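2011-07-05

Back on the phono preamp today, the Hamix one that Patricio Paredes dropped off with a note saying "hums, left side, sometimes." Sometimes! It hums all the time on my bench, so at least I don't have to sit here waiting for it.

Started with the dumb stuff. Swapped the interconnects left for right and the hum stayed on the left, so the cables are off the hook. Tried it with the input shorted and it dropped a lot but didn't go away. Then I moved the whole box to the other outlet strip, away from the Skirkix power amp, and it came down a bit more. So I think there are 2 things going on, and one of them is just that big transformer sitting too close. Patricio, if you're reading this, how is it stacked at your place? If it's right on top of the amp, please move it before you do anything else.

The other part is inside. Opened it up (six screws, one of them already chewed, wasn't me) and the ground wire from the left input jack goes off on its own little trip around the board before it gets to the star point. The right one goes straight there. Serial on the back is 2,363 and I remember the one we had in March being wired the neat way, so maybe somebody has been in here before us. Cut the long wire out, put in a short one, twisted it with the signal lead. Much better. Still a tiny bit there with the volume all the way up, but I had to put my ear on the speaker to hear it.

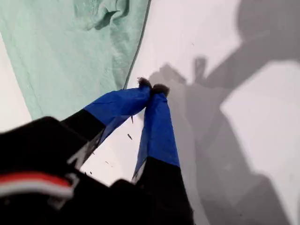
While the lid was off I checked the supply caps too. One of the 100 uF ones by the regulator looked a little puffy on top, so I changed both of the pair – no sense doing one. We're low on those now, somebody add them to the Ortuño order please. The rail was sitting at 170 mV of ripple before, which seemed like a crazy number, and I didn't write down the after reading because I knocked the probe off and then the phone rang. Will redo it tomorrow before I believe anything.

Listened for an hour or so on the Clallesau bookshelf pair. Left and right sound matched to me, bass is fine, no crackle when I tapped on the case. I did get a pop when switching from moving magnet to moving coil, but I think they all do that? Ask Patricio if his always did.

To do: ripple again, clean the selector switch, find a replacement for the chewed screw, label the jacks.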